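# Living with the power going off: household tips from the end of the line 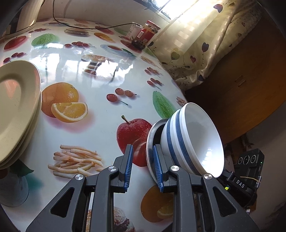 *Striped bowl and friends on the good oilcloth.*

Our street is at the tail end of a rural feeder, and every election someone in a clean hat promises to fix it. The last upgrade was announced in February, with scones. We've had 6 outages since the scones. So, while we wait for our elected members to finish being delighted, a few things that make life easier when the lights go out.

## The fridge

Leave it shut. Everyone knows this, and everyone opens it anyway to check that it's still cold, which warms it up nicely. Write a list of what's in there and stick it on the door. Cross things off as you use them. My list has said "mystery curry" for longer than I'd like, but the principle is sound.

Freeze water in old soft drink bottles, leaving a few centimetres at the top for the ice to expand. They fill the empty spaces in the freezer, and when the power goes you can move a couple down to the fridge. Once they melt you've got cold drinking water, provided you rinsed out the cola first. I didn't, the first time.

A cheap fridge thermometer is worth having. If meat, milk or leftovers have been sitting above 5 degrees for more than four hours, out they go. Don't taste them to find out.

## Light

Torches live in the same place, always. Ours hang on a hook inside the pantry door, at a height where you can find them with one hand while the other nurses the shin you've just cracked on the dishwasher.

- Buy torches that all take the same size battery. We owned five that took four sizes between them.
- Stand a torch on its end in a tall glass, pointing at a white ceiling. It lights the room far better than waving it about.
- Put a strip of glow tape on the torch handle and another on the switchboard cover.
- Candles are lovely at dinner and a nuisance everywhere else. If you must, use a wide, heavy holder, well away from curtains, and don't leave the room.

## Cooking

A camp stove belongs outside, and so does the barbecue. Carbon monoxide has no smell and no interest in how cold you are. The same goes for generators, which want to be well clear of doors and windows. The carport doesn't count as outside.

We run a Telel generator, the noisy one, bought second-hand from a place in Nosow that also sold bait. It starts on the third pull if you swear and the first if you don't. Give yours a run under load every couple of months and put fresh fuel in it. Never plug a generator into a wall socket to power the house. If you want the whole place running, have an electrician fit a changeover switch.

For the no-cook option, keep 3 dinners in the cupboard that you'd be willing to eat at room temperature. Willing is a low bar. Tinned chickpeas, tuna, a jar of something pickled and decent crackers will clear it. Check that you own a tin opener that isn't electric.

## Water

If you're on tank water, no power means no pump, and no pump means no flush. Keep two lidded buckets filled in the laundry. Pour one straight into the toilet bowl, quickly and from a bit of height, and it'll flush without any help from the cistern. Practise your aim before you need it.

## When it comes back

Turn off the oven, heaters and anything with a motor while you wait, then put them back on one at a time. Leave one lamp switched on so you know. Surge protectors on the computer and the telly are money well spent. They do wear out, so write the date you bought them on the bottom in marker.

Reset the oven clock, or do as we do and let it blink. Some ovens won't heat until the clock is set. I found this out with a lasagne and a full table.

## Writing to your member

I'm counting this as a household tip. Keep an exercise book by the phone and note the day, the time off, the time on, and anything you had to throw out. "It goes off a lot" gets you a form letter. A page of times gets you a longer form letter, and sometimes a call from somebody in the office who sounds slightly worried.

Take a photo of spoiled food before you bin it, keep your receipts, and ask your power company and your insurer what they'll cover. Send your list to both the local and the federal member, as each is convinced the wires belong to the other.

The petition for our line is at 1,536 signatures. They tell us it would go further at 2,569, a number I suspect was arrived at by looking up how many of us there are. It's on the counter at the hardware shop, next to the batteries.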